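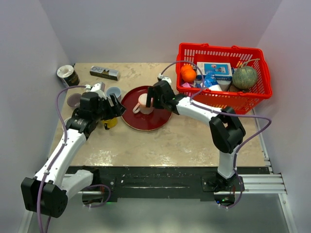
*Pink mug on the red tray, shopping basket at the back.*

## Mugs on a tray: getting the bench clear before the groceries come out

Most kitchens have more mugs out than they have room for. They end up wherever the last person stood, and then the shopping lands on the same bench and has to wait. The routine below is the one we use in the tea room at Kereama, where the bench is small and walled on three sides. It suits a caravan or a flat just as well.

### Pick the tray first

Use a round tray with a raised rim. The rim stops a mug sliding off when you carry it. Put the tray in the middle of the bench before you touch anything else, and shift small things like tape, coasters and boxes towards the back wall.

A dark colour hides tea rings between washes. If yours is painted or lacquered, wipe it with a damp cloth and dry it straight away. Don't use the green scourer on it. Leonie Pomare did that to the old one at Lusside and the gloss never came back.

### Bring the mugs in one at a time

Two in each hand is how handles get broken. Start with the mugs furthest from the tray and work in, so you aren't reaching over full ones. Check each for dregs. A mug lying on its side gets checked for chips at the lip before it goes anywhere.
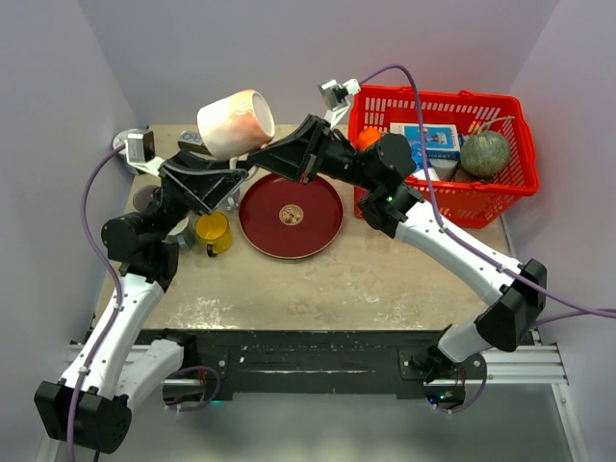
*White mug with a peach-orange glaze, on its side above the bench. The yellow one is still off to the left of the tray.*

Leave the shopping basket where it is, in the back corner, until the mugs are done. Fruit can sit for ten minutes. Frozen things go straight in the freezer and were never part of this job.

### Handles and bases

Hold a mug by the handle only if it's empty. Full or half full, keep your other hand under it.

While it's tipped up, look at the base. The foot ring picks up grit from the bench, and a gritty foot will scratch a glossy tray in no time. Run a thumb around it. If it feels rough, rub it lightly with 400 wet-and-dry paper under the tap, then rinse. Unglazed rings also hold water, so stand those upside down on a rack overnight after washing.

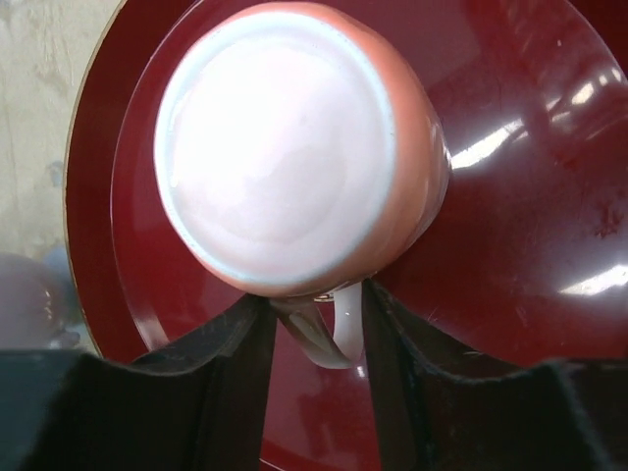
*Base and handle of the pink mug.*

For tea stains inside, make a paste of bicarb and water, leave it while you do something else, then wipe it out with a soft cloth. Skip the paste on anything with gold trim.

### Loading the tray

Group the mugs close to the centre. A mug out at the rim will tip the whole tray when you lift one side. Turn the handles so they don't knock, and don't stack unless the mugs are a matching set.

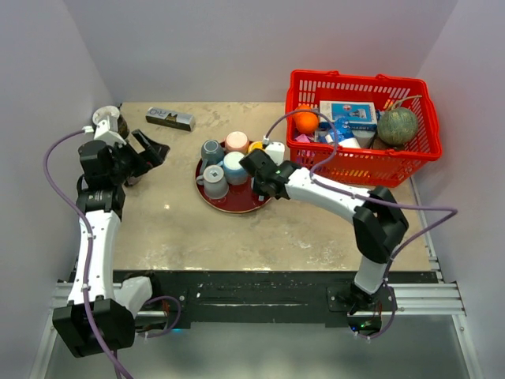
Once the tray is loaded, carry it to the sink with both hands, wipe the bench from the back wall forward, and let it dry. Then unpack the basket: heavy items such as melons first, boxes next, loose fruit last. Flatten the wrappers as you go and keep one aside for scraps.

Hang the tea towel up when you're finished. Warrick Waaka puts his over the tap, and that's fine too.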